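Automation in the Packing Hall at Fodside: What Changed for the Staff

Project report, Work and Organization course
Submitted April 15, 2021
Student: Gerrit Wuyts

1. Background

Zakeck runs a packing site at Fodside where orders of small household goods are sorted, wrapped and boxed. The site has 38 people on the packing floor, split over two shifts. Until last July all wrapping was done by hand at long tables. In that month the company started moving part of the work to robot arms supplied by Abreu. The software that assigns orders to the tables is called Unotum and was already in use before the arms came in.

My question for this project was simple: what do the packers do now that they did not do before, and what have they stopped doing? I left out the cost side. The company did not share those numbers, and they would have needed a separate report.

2. How I collected the information

I spent two weeks on the floor, mostly on the early shift. I talked to packers during breaks and sat with the shift lead, Wiesława Pietrzak, at the start and end of the day. I was also allowed to read the stoppage log, which had 1462 entries for the period I looked at. Each entry has a time, a table number and a short reason typed in by whoever cleared the stop. Some reasons are only one word, so I had to ask what they meant. "Skin," for example, means that an item slid out of the fingers because of its plastic film.

3. The work before and after

Before the change, one packer took an order from start to finish. The packer picked the items from the tray, wrapped them, filled the box and put on the label. A good packer was expected to finish 800 items in a shift, and the figure was posted on the wall by the lockers.

Now the steps are split. The arms do the plain picks, meaning boxed goods with flat sides. People do the wrapping, anything soft or oddly shaped, and the final check. The posted figure has been taken down. Pietrzak told me that it no longer made sense for one person, as the speed of a table depends on both the arm and the packer.

There is also a new task that did not exist before. The arms learn new items from recordings made by people using a hand-held gripper with two fingers. A packer closes the gripper on the item, moves it and lets go, many times over and from different sides. Six packers have been trained for this and they take turns at it.
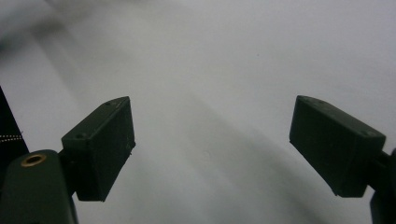 The packers I spoke to were divided about the recording work. Two of them liked it because it was quiet and they could sit down. One said her wrist got tired faster than with normal packing - the movement is small but it is the same one all the time. Another felt strange about teaching a machine the part of the job she was best at. She still signed up for it, as recording hours are paid at the higher rate.

4. Stoppages

Of the entries in the log, 202 were marked as needing a second person. These were the ones people complained about most. When an arm stops, the packer at that table has to wait for someone with a key card, and only the shift lead and one technician have a card. On the late shift the technician is often in the other hall.

Most other stops are short. The packer removes the item, presses the reset button and goes on. Several people said that these short stops are more tiring than a steady flow of work, because they never know when the next one will come.

5. Effects on the staff

No one on the packing floor was let go during the period, but three people who left were not replaced. Lifting has gone down. Talking has gone down too, which I did not expect. The tables are now farther apart to make room for the safety fences, and packers who used to stand across from each other can no longer hear each other well. The break room is louder than it used to be, according to Pietrzak.

Older packers with long experience are asked for advice more often. They know which items slip and which ones dent, and the people setting up the recordings need that knowledge. It is not written into their job description, and they are not paid extra for it unless they do the recordings themselves.

6. Suggestions

Give at least one packer per shift a key card and the short training that goes with it. Limit recording work to one hour at a time. Add a fixed list of reasons to the stoppage log, with a free text field next to it. Pay for advice on difficult items at the recording rate.

I went through these points with the shift lead before handing in the report. She agreed with the first three and said the fourth was up to the main office.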